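"We still tune the guitars in the van"

A talk with the singer of Rerklow, before the second part of their tour

I met the singer of Rerklow in the rehearsal room the band rents behind the tram depot in Lakurport. She came on a bicycle, with the guitar on her back, and she asked me first if I had eaten. I had prepared my questions in a notebook and I used maybe half of them, because she likes to talk and she goes quickly from one story to another. I have put her answers in a little better order here, but the words are hers.

I wanted to begin with the album, but she wanted to begin with the concert in Umstead.

"You were there, so you know," she said. "The hall has space for 610 people and we had sold 300 tickets. In the afternoon I looked at the floor from the stage and I felt sick. I thought, they will all stand at the back wall with their coats on. Then the doors opened and they came directly to the front, all of them, and from the stage it looked full. I could see only faces. After the first song I could not say the sentence I had prepared, so I just said thank you and the drummer started the next one."

I was there, it is true, and I remember that sentence which did not come. I also remember that the second song was faster than on the record. I asked her if this was on purpose.

"No! It was fear. The drummer plays fast when he is happy and even faster when he is afraid. We have tried to practice with a click in the ear, but he takes it out after one minute and puts it in his pocket. Now we have accepted it. Some of the songs are better like this, I think. The slow one at the end is not better, so for this one I look at him all the time and he knows that I am looking."

The album is called Qian and it came out in July. The band recorded it in 27 days, in a house with thick walls and bad heating, and almost everything was played together in the same room. I asked why they did not do it in the modern way, one instrument after the other.

"We did the first record in that way and I can't listen to it. Everything is correct there. I sang alone in a small cabin and I could hear my own breathing, and I became so careful. For this one I stood between the bass and the piano, and if I made a mistake, it was everybody's mistake, we had to play again from the start. So you listen more to the others. There is one place in the fourth song where the bass player laughs. We left it."

I told her that I had heard this laugh many times and always believed it was a part of the keyboard. She was very pleased with this and wrote it down to tell him.

We spoke then for a long time about voices. She had problems with hers last winter and had to cancel two concerts. She does not like to speak about this period, but she did it anyway, looking mostly at the strings of her guitar, which she was changing during our conversation.

"It was my own fault. I was shouting over the monitors every night because I could not hear myself, and I was too proud to ask for more volume. The doctor told me to be silent for a week. I wrote on paper what I wanted from the kitchen. After this week I went to a teacher for the first time in my life. I had always thought that a teacher would take something away from me. She did not take anything. She showed me how to stand."

How do you stand now, I asked.

"With the knees not so stiff. It is a boring answer, I am sorry." 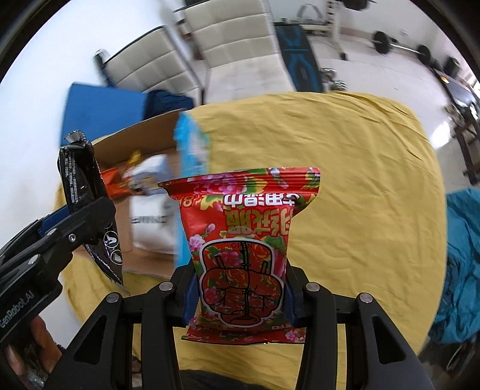 20 Jan 2024 | Lakurport | Interviews

The second part of the tour begins in smaller places, some of them without a real stage. I asked if this is a step back after Umstead, and I was a little afraid of the question, but she did not mind it.

"I like the small rooms. In a small room you can hear when a person puts the glass on the table. If they talk during the quiet song, you know it, and if they stop talking, you know it also, and this is the best feeling. In the big hall the sound comes back to you so late that you are singing alone with yourself from one second ago. Of course I want to play in the big hall again. I only say that I am not sad."

They still travel in one van, with all the instruments behind the last seat. The guitars are tuned on the way, she told me, and then they must be tuned again after arriving because of the cold. She makes the list of songs by hand in each town and changes it until the last moment. The others complain about it.

"They say that they learn the order and then I come with a pencil. But I need to see the room first. If people are sitting, I can't start with the loud one. And in some towns they shout for the old song right away, so I put it third, then they are calm."

The old song, for readers who do not know it, is the one with the long whistle at the beginning. I asked if she is tired of it.

"I was tired of it for two years. Then I heard a girl singing it at the bus stop, with wrong words, and her words were better than mine in the second verse. Since then I sing it with her words. She doesn't know this."

There are new songs already, four or five, and one of them will be played on this tour. She would not tell me the title. She played me the beginning of it on the new strings, which went out of tune immediately, and she stopped and laughed and started again from a lower note. Then the bass player arrived with the key for the amplifier cupboard, and I packed my notebook.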